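Vanity unit

A vanity unit, also called a washbasin unit or simply a vanity, is a piece of bathroom furniture that combines a washbasin with a countertop and, in most forms, a cupboard or set of drawers beneath. The unit supports the basin, hides the waste pipe and trap, and gives a flat surface for small items used in washing. It is distinguished from the pedestal basin, which stands on a ceramic column, and from the wall-hung basin, which is fixed to brackets and has no furniture attached.

Terminology

In British trade usage "vanity unit" refers to the whole assembly, and "vanity top" to the countertop alone, with or without the basin. The hole made in the top to receive the basin or tap is called the cut-out. The raised strip along the rear edge, where present, is the upstand.

Types of basin

Basins for vanity units are grouped by the way they meet the countertop. An inset basin drops into the cut-out from above and rests on its own rim. An under-mounted basin is fixed to the lower face of the top, so that the cut edge of the countertop remains exposed and has to be finished. A vessel basin stands on the surface and needs only a hole for the waste. In an integral top, basin and counter are moulded as one piece and there is no joint between them.

Rectangular basins make fuller use of a shallow counter than round ones, but water tends to stand in the corners unless the floor of the basin has a clear fall to the waste. Inside corners are normally given a small radius to make wiping easier.

Countertop

Tops are made from natural stone, engineered stone, solid surface material, laminate on board, glass or sealed timber. Board-based tops must be sealed at the cut-out, as water entering the core causes swelling that cannot be reversed. Dark tops are often paired with white basins. They show limescale, soap residue and dust more readily than pale ones, particularly in hard-water areas, and are usually wiped more often.

Taps

The tap may be fitted to the basin itself, to the countertop behind it, or to the wall. Deck-mounted taps, which rise from the countertop, leave a narrow strip of surface behind and to each side that collects water and is awkward to reach with a sponge. The spout should discharge over the basin near the waste and clear of the rear rim. Black finishes are applied by powder coating, electroplating or vapour deposition, and all three can be damaged by abrasive cleaners.

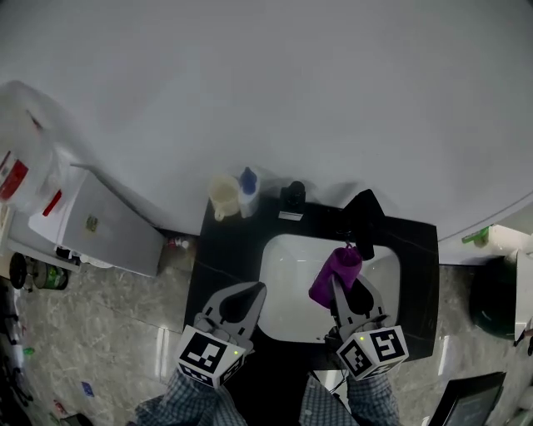

A rectangular white basin set into a black countertop with a black tap. A washing machine stands to the left of the unit.

Use of the counter

The rear of the counter is the usual place for soap dispensers, cups and bottles, as it leaves the front edge free. Items kept there permanently tend to leave rings of residue, and a separate base or tray under a dispenser confines drips to a part that can be lifted and rinsed. Cups with handles are common where the counter is used for tooth cleaning or for rinsing.

Placement beside appliances

In dwellings without a separate laundry, the washing machine is often installed in the bathroom next to the vanity unit. This shortens the supply and waste runs, and the two may share a branch pipe where local rules allow. A gap is left between machine and unit to take up movement during the spin cycle. The gap also tends to collect small bottles and lint, and some manufacturers supply a filler strip to close it.

The Inar range, made by Tonier, was designed for this arrangement and includes a top that continues over the machine as a single surface. The catalogue for the range lists 52 combinations of top and basin. A survey of 242 flats in the Sadasham housing scheme, carried out in August, recorded a washing machine beside the washbasin in 194 of them.

Electrical regulations differ widely on this point. In some countries a socket outlet may not be placed in a room containing a bath or shower unless a stated distance is kept, and in a small bathroom this may rule out a washing machine altogether.

Cleaning and maintenance

Routine cleaning is done with a soft cloth and a mild detergent, working from the tap and counter down into the basin so that loosened dirt is carried to the waste. Microfibre cloths are suitable for ceramic, stone and coated metal. Separate cloths for the basin and the toilet are recommended, and are commonly told apart by colour. Acidic descalers should be kept off marble and other calcareous stone, which they etch.

The sealant joint around an inset basin is the part most likely to fail. Discoloured or lifting sealant is cut out, the joint is dried and degreased, and a new bead of sanitary silicone is applied – normally with an anti-mould additive.

See also

Bathroom cabinet
Pedestal basin
Soap dispenser
Utility room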